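The Case for One Small Box
Opinion | August | By the Household Desk, Zurnora Review

Public advice on household order tends to concern itself with large matters: closets, garages, the contents of a spare room. Small personal articles receive little attention, although they are the items most often misplaced and most often missed. This publication holds that every bedroom should have one open box for them, and that the box should not be bought for the purpose.

The market takes a different view. The current Seltex catalog lists 536 storage products, among them a jewelry chest with 13 compartments. Such furniture assumes that its owner will sort a bracelet from a chain at the end of a long day. Few people do so for more than a week. The compartments stay empty and the bracelet goes back to the windowsill. 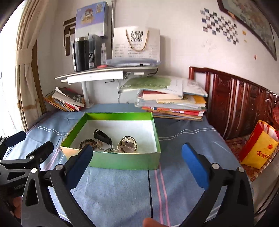

A green cardboard box holding a beaded bracelet, a thin silver chain and other small articles.

A plain carton makes no such demand. Its contents may lie together, and a person looking for one of them has a single place to look. A white interior is of particular help, as a fine chain is easily lost against dark lining.

Critics will reply that an unsorted box is merely clutter with walls. The objection has some force where the box is large. We would therefore limit it to 12 items and require that it be emptied onto the bed each season. Anything its owner cannot account for should leave the room.

We also recommend that the lid be put away. A closed box is soon stacked beneath books and forgotten, and its contents are then as good as lost.

Comments (3)

tallgrass: Chains and beads in one box will tangle. Keep the chain in an envelope.

Peeters_R: 12 is too few for a family of four.

mornings: My box came with a pair of shoes and has lasted since college.

Contact the desk | © Zurnora Review | Back to top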